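Kalis Checkout Dialogs

README, version 3

Contents
Overview
What is in the package
How the dialogs were collected
Fields
Amounts and currencies
Known problems
Feedback and changes
License and contact

Overview

Kalis Checkout Dialogs is a collection of short text conversations between a shopper and a payment assistant. The subject is always the last part of an online purchase: choosing a payment method, correcting an address, using a gift card, splitting the amount over two cards, or asking why a payment was declined. The conversations are in English. They were written for training and testing small intent classifiers, and we think they are also useful for people who design voice checkout.

The package is maintained by a small team at Mernix. Please read the section on known problems before you use the data in a product.

What is in the package

The release has 3,677 dialogs in one JSON Lines file, one dialog per line. Each dialog has between two and 21 turns. There are 20 intent labels, and the complete list with definitions is in labels.txt. A second file, splits.csv, says for each dialog if it belongs to train, dev or test. We ask you not to make your own split when you report results, as several dialogs share the same starting situation and they must stay on the same side.

How the dialogs were collected

The dialogs were written by 126 paid writers, who worked in pairs. One writer received a card with a situation, for example "you have a gift card but it does not cover the shipping". The other writer played the assistant and could see a simple order page from our test shop, Odmont. The shop sells clothes, bedding and small things for the home. It does not deliver anything and no real payment was made.

Writers were asked to type as they normally type. We did not correct spelling mistakes in the shopper turns. In the assistant turns we corrected only mistakes which changed the meaning, such as a wrong amount. All names, addresses and card numbers in the dialogs come from a generator. If you find something that looks like real personal data, please write to us and we will remove it in the next version.

Fields

dialog_id: a string, stable between versions
situation: the text of the card given to the shopper
turns: a list of objects with speaker, text and intent
outcome: paid, abandoned, declined or handed_over
method: card, gift_card, invoice, wallet or mixed
cart: a list of items with name, quantity and unit price

The field intent is empty for assistant turns. The field method shows the last method which the shopper tried, also when the outcome is abandoned.

Amounts and currencies

All amounts are stored as integers in the smallest unit of the currency, so 1999 means 19.99. The text of the turns keeps the form the writer used, and it can be "twenty bucks" or "$20" or only "20". We do not give a normalized version of amounts inside the text - this was in version 1, but it had too many mistakes and we took it out.

Known problems

The outcome handed_over is rare, and most models do badly on it.

The labels change_method and split_payment overlap. Two annotators often chose differently when the shopper said something like "put the rest on my other card". In version 3 we label this as split_payment if any amount was already accepted on the first card, and as change_method in all other cases.

Situations with invoice payment were written by fewer pairs, so the language there is less varied.

Feedback and changes
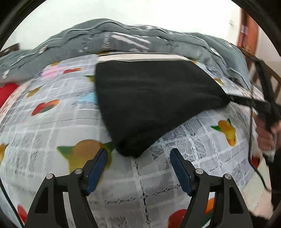

Boyang Yao wrote to us in November that the rule for split_payment cannot be applied to dialogs where the first card is a gift card with zero balance, and asked if these should count as declined. We agree with this. In the present version such dialogs have the label gift_card_empty, and the old label is kept in the field intent_v2 for comparison.

Changes in version 3: new label gift_card_empty, field cart added, duplicate dialogs removed, test split checked again by hand. The loading script from the Kauppinen toolkit works with this version, but it ignores the field cart.

License and contact

The data may be used for research and teaching. For commercial use please ask first. Questions can be sent through the issue page of the repository - we read it every Thursday, and small corrections to labels are usually accepted without long discussion. When you report a wrong label, please include the dialog_id and the number of the turn, counted from zero.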